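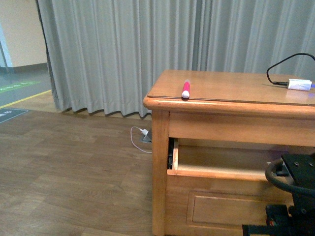
# Skirside Letter Swap: your questions

**What is it?**

A pen-pal exchange by post! You write a real letter, on paper, to someone you've never met, and they write back. We started with 14 people in Vutness and now have 300 members, and we still get a little giddy every time a new batch of names goes out.

**How do I get a pen pal?**

Fill in the sign-up card and send it to our Skuvstead address. Tell us what you love talking about -- birds, soup, old radio shows, anything. Matches go out in March and September.

**Do I need nice handwriting?**

Nope. Print, scrawl, use capitals all the way through. If your writing is truly hard to read, leave a blank line between rows and your reader will be fine.

**What should I write with?**

Whatever you have on hand. Ballpoint travels well. Markers are wonderful for headings and envelope doodles (please do doodle!), but they can bleed through thin paper, so write on one side only. Keep the address itself in dark ink.

**How long should a letter be?**

Most run 2 pages. One member once sent 40, with maps, and her pen pal loved every one of them.

**I have no idea what to say. Help?**

Start with what you ate today, or the view from your window, or the thing you were going to do before you sat down to write. Ask a question near the end so there's something to answer.

**How fast do I have to reply?**

Within a month is kind. If life gets busy, a postcard saying "more soon" counts.

**Can kids join?**

Yes, with a parent or guardian signing the card. Kids are matched with kids close to their own age.

**What is an Awan letter?**

Oh, these are fun. An Awan is our round-robin: one letter goes to a small group, each person adds a page, and it comes home fat as a sandwich. Tick the box on your card to be put in one.

**My pen pal stopped writing. What now?**

Send one more note, then drop us a line -- we'll check in with them and find you a new match if you'd like one.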